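Clindatard library to stay open two evenings a week

28 February 2020

Readers in Clindatard will be able to borrow books after work again from the spring, when the town library goes back to opening late on two evenings a week. The longer hours begin in May and will run for a year to begin with, after which the council will look at how many people have been coming through the doors.

It has been a good while in coming. The late evenings were dropped when the heating in the old reading room gave up, and although the boiler was replaced fairly quickly the hours never quite found their way back. Those of us who work in Uridon and come home on the last sensible bus have had to make do with Saturday mornings ever since, along with every family in town and a very popular story time.

A petition left on the counter at Hendricks, the bakery in the market square, gathered 393 signatures over the winter, a fair few of them rather floury. It was handed in at the council offices in January, and the decision was made at this month's meeting after what we are told was a short and friendly discussion.

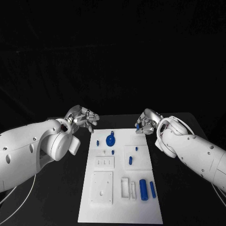 On both evenings the doors will stay open until eight o'clock. The children's corner will close at six as it does now, but the upstairs study tables will be available right up to the end, and that should please anyone with exams on the horizon and a noisy house. The computers can be booked by the hour, either at the desk or over the telephone, and the printer is at last to be moved out of the corridor where it has been tripping people up since anyone can remember.

There is good news for the shelves as well. Over 800 books are being bought for the reopening, with large print and local history getting the biggest share, and there is a list at the desk where readers can put down titles they would like to see. Crime novels are well ahead so far — no great surprise to anybody who has tried to find one on a wet afternoon — though gardening is putting up a decent fight.

The Erico reading group, which has been meeting in the back room of the café through the winter, will move into the library once the new hours start. New members are very welcome, whether or not they have finished the book, and tea and biscuits are provided for a small contribution.

Library cards that have lapsed can be renewed free of charge at the desk. Please bring something with your address on it.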